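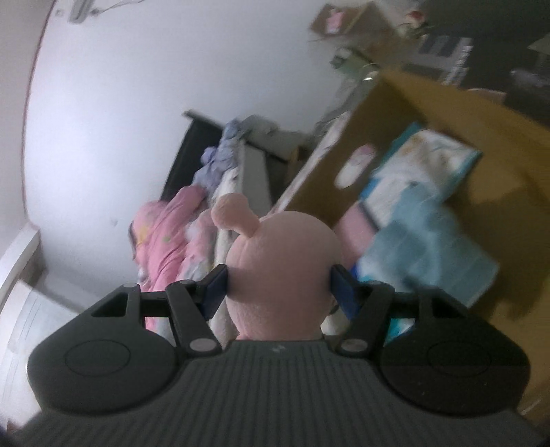
How do I stop my planner timing out when the workspace is full of soft stuff?
Give it fewer goals and a looser collision margin around anything cloth. Most timeouts are the planner trying to route round a fold that would just move out of the way.

Few more in the same vein, mostly from the Lurivari setup, Mutua Ondieki sent in the second one.

Point clouds. Downsample before you segment, not after. We cap at 1,000 points per object and the masks come out the same.

Clear plastic. Depth drops out on anything see-through, so fill the hole from the colour mask and take the height off whatever its standing on. Crude. Works on tubs and bottles.

Config files. One per gripper, named after the gripper. Do not share one and comment bits out, you will forget.
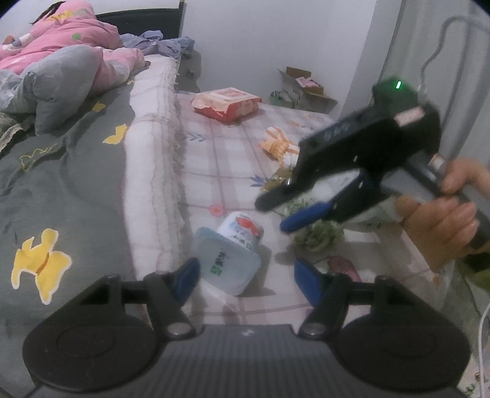 Same goes for calibration. Keep the old file when you save a new one, put the month in the name (gripper2_april) and diff the two before you run anything. If the offset has moved more than 2 mm check the screws first, then the software.

Logs. Izzati Teoh greps for dropped frames before she trains on anything. Last batch was 213 episodes, 136 kept. Painful but the policy stopped twitching.

Replay at half speed with the planner output overlayed. You'll spot a late grip signal straight off.

Camargo users: turn off auto exposure. Dresturo has it off allready.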